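Thursday, gone eleven at night
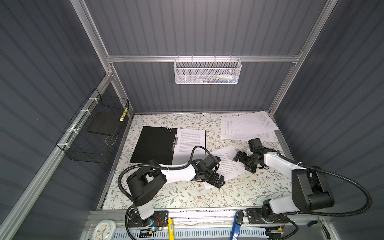
*Two arms, one sheet of paper, leafy mat.*

Well, they've done it. The Ornbridge mayor has called the election early, a full year before she needed to, and I have spent the whole day either on the phone or eating toast over the sink. I knew something was up on Monday when the council website put up a "special notice" and then took it down again, but I'd half talked myself out of it. I even told my sister it would blow over. She has already texted to remind me of this.

The reasoning, if you believe the statement, is that the town needs "certainty" over the bus depot. The reasoning if you stand in the queue at the post office is that the opposition lot have split again (the Pillis ward people won't sit in the same room as the Breltness people, over the car park, still the car park!) and she'd be daft to wait until they've made up. I'm with the post office queue on this one. Last time she got in by 473 votes, and I don't think she's enjoyed a single night's sleep on a margin like that.

What bothers me is the new powers bit tucked in at the back of it. If she wins, the mayor's office gets to sign off planning on its own, without it going to the full council. It was on page 40 of the papers. I only found it because I was looking for the map. I rang the town hall to ask whether that comes in straight after the vote or next spring, got put through to three different desks, and ended up with a very nice lad in parking permits who said he'd like to know that too.

Went to the meeting at Babalola Hall at seven. Packed, for once, and far too warm, and the microphone kept cutting out so we got about half of what anybody said. There was a good deal of shouting over the library. A woman behind me had brought a petition with 1,907 names on it asking for the depot to be kept out of the election altogether and decided separately, and the chair said he'd "note" it, which went down as well as you'd imagine. I signed it on the way out anyway, so 1,908 now I suppose.

The Breltness candidate spoke quite well, I thought. A bit long on the subject of himself. The Pillis one didn't turn up and sent a letter, and the letter was read out so fast I couldn't tell you if she's standing or stepping aside. Somebody needs to find out before nominations close or we'll have two of them on the paper splitting the same vote, and then we might as well all stay at home.

I've said I'll do leaflets again. I swore I wouldn't after last time (that dog on the hill, and the rain, and the flats where none of the buzzers work), but I was handed a street list at the door and my hand just took it. It's 91 houses, mostly up the steep end. Starting Saturday if my knee behaves.

Must remember: check I'm still on the register since the move, ring the town hall again about page 40, return the hall's umbrella. Also milk.

Too wound up to sleep. Might read the depot report in bed, that ought to do it.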